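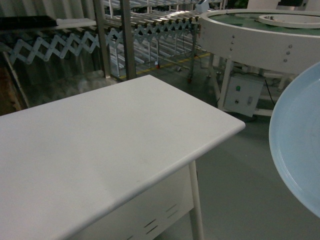 My first job at Gremska was to walk up to a table, pick up a jar lid, carry it to a turntable and put it down again. Then I did it 205 more times, because a full session is 206 runs and Dagim Negussie doesn't let anyone stop at 205.

I'd come to Plillport for two days to write about robots, and I'd pictured myself leaning on a railing with a coffee while the machines got on with things. Dagim had other plans! He runs the collection floor, and he thinks visitors understand the work better with a head camera strapped on. (Mine pinched. I still had the mark at dinner.)

The system they're training is called Yupanqui, and it's meant to move small parts between stations in packing shops. It learns by watching people do the job from eye level, thousands of times over. So the floor is set up like a small shop, with a plain white table, a roller conveyor that stretches and bends on its zigzag sides, a round rotary table with a dark green mat on top, and a yellow line painted on the floor that I stepped over more often than I care to admit.

I asked Dagim what makes a good example and he talked for most of lunch. Hands in view. No rushing. Look at the thing before you reach for it, and look at where it's going before you let go. That last one got me over and over. I'd be setting a lid down on the mat while already looking back at the table for the next one, and to a system that only has my eyes to go by, that's a very confusing way to behave.

The other surprise was how much they want the empty stretches. Every run begins with a few seconds of walking in and looking around, clean tabletop and all, and those seconds stay in the recording. Early on the team trimmed them off to save space. Yupanqui did beautifully as long as something was already in front of it, and had no idea what to do with a bare table. They put the walking back in January and went through the older recordings again, all 2000 of them, to find what they'd cut.

They move things, too. Between blocks of runs somebody shifts the table a hand's width, or turns it, or bends the conveyor a different way. It drove me up the wall, since I'd just learned where everything was. "Good," said Dagim. "Now it has to look."

Of my 206 runs, 77 got thrown out. Most of those were the looking-away problem, six were me talking with my hands, and one was a sneeze. Dagim told me his own first session went worse, which was kind of him, and then he reset the counter and asked if I wanted to try the afternoon block. The next group was due in from Sturkham at four, so we had the floor until then. I put the camera back on.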